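Gresden Folding Paper, Orange

Sold in packs of 99 sheets. Also available in the 442 sheet studio box.

If you've folded with us for a while you'll know the Gresden range already, and you'll know that orange has always been the colour people write in about. We first brought it into the shop as a bit of a seasonal thing (foxes, pumpkins, the odd goldfish) and then kept having to reorder it well into the new year, so these days it stays on the shelf all year round and we've stopped pretending otherwise. It's a cheerful, honest orange, and it sits beautifully beside the cream and the charcoal if you're planning a mobile or a garland. 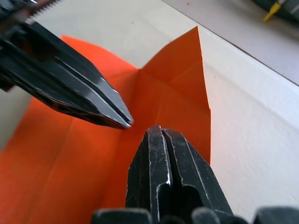
Gresden in orange, on a white tabletop.

The paper is the same colour on both sides, so you won't get a white flash where a flap turns over. It's a touch firmer than the kids' packs we carry, and it rewards a slow hand — line up your edges, press from the middle of the crease outward, and then go over it once more with a bone folder or the back of a spoon. My nan used a butter knife, and her cranes were better than mine, so please don't feel you need any special gear to get started.

Work on something smooth and hard if you can. A kitchen table is perfect once the crumbs are off, and a pale surface makes it much easier to see where your corners are. We'd steer you away from a tablecloth, as the cloth gives under your thumb and the creases wander.

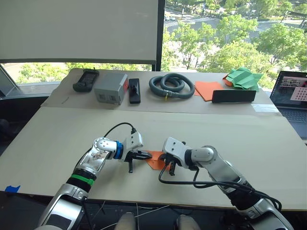
Ngozi Bako wrote to us that she'd gone through 2 packs making table favours for her sister's wedding, that the narrow strips for the napkin bands held their fold overnight without any glue, and that she'd love to see the same weight in a proper teal.

We'd love a teal too, Ngozi, and we've passed it on! In the meantime the favours are a lovely idea, and any of our plain colours will do for them. Cut your sheet into strips with a craft knife and a metal ruler, fold each one lengthwise, and save the offcuts in a jar for lucky stars.

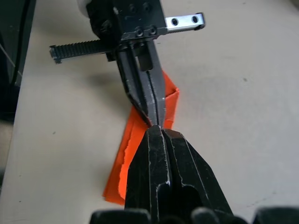

Narrow pieces do ask for a bit more patience than a full square, so go gently at the ends, where a crease likes to drift off to one side. If it does, open the strip out flat and start again from the centre.

Good with: Herrero bone folder, Tedasis metal ruler (300 mm), Grutley storage folder.

Keep the pack flat and out of direct sun. Unopened packs can be exchanged for another colour — just email Valeriano Goicoechea at the shop and tell him which one you'd like.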